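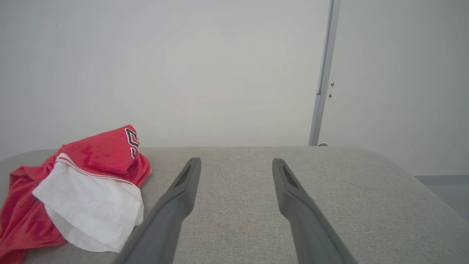
The second season of moth recording on the Iltgate verges closed at the end of September with 1645 moths of 132 species, against a target in the grant agreement of 100 species, and we would like it noted that we met a target. Our first report warned that the light traps might be set too near the road. They were. We moved them behind the hedge in May and the catch improved, as did relations with the bus company. Most of the verge moths are small, brown and patterned like the fabric of a light grey sofa, finely speckled all over, and telling one from the next took up far more evenings than the budget line called "identification" had in mind. Eleven specimens went to Walenell for checking under the microscope. Nine came back with the name we had given them, and the other two came back with a polite note.

The cutting regime is the part that matters to you, so we will be frank about it. Of the six verges in the scheme, four were left uncut until late August as agreed. One was mown in June by a contractor working from the old map. The sixth was mown twice, the second time after we had put up a sign. The uncut verges gave us burnets, several sorts of footman and a good run of grass moths. The mown ones gave us large yellow underwings, which would turn up in a car park.

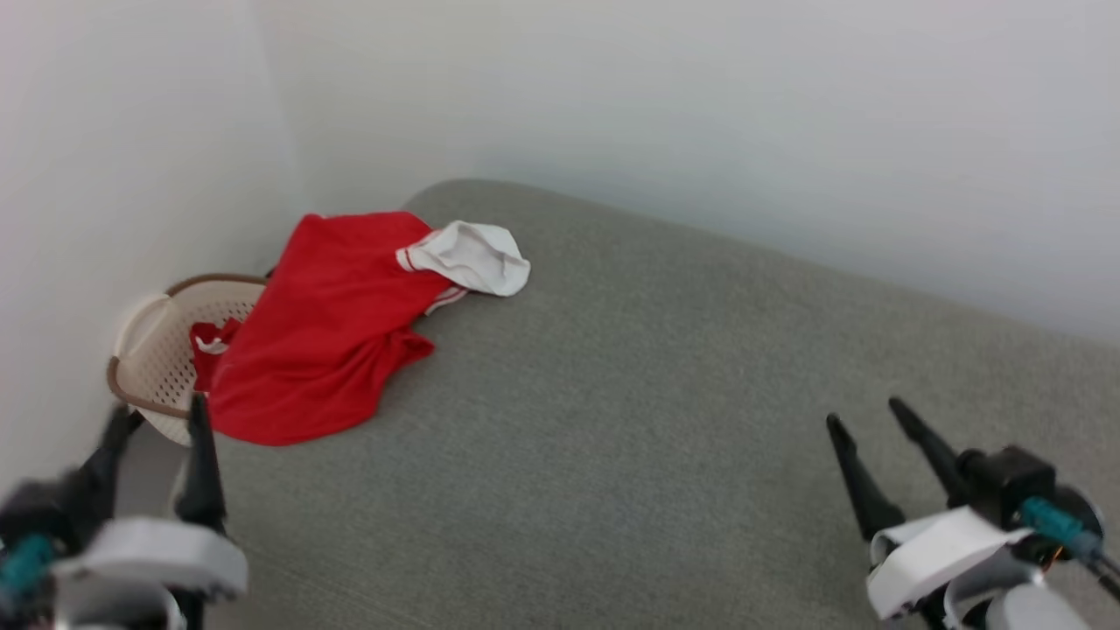 Gwen Hallam, project officer, Iltgate Verges

Spending is slightly under plan. The £500 set aside for replacement bulbs was hardly touched, and we ask to carry it over to buy a second battery, the present one having taken to giving up at two in the morning, when things get interesting. The printing budget is gone. It went on the sign.

The seed sowing at Hjaltested has been less of a success. Yellow rattle was sown on all three plots last autumn and came up on one, thinly. The other two have produced docks. We scraped the ground harder this time and will sow again in November, with seed from Honitz meadow, where the plant grows whether anybody wants it or not.

Still to do before the final report: enter the August sheets, two of which are hard to read owing to rain; send the full list to the county recorder; agree a new map with the contractor and get rid of the old one. Trapping starts again in March, weather allowing. We would be glad of a decision on the battery before then.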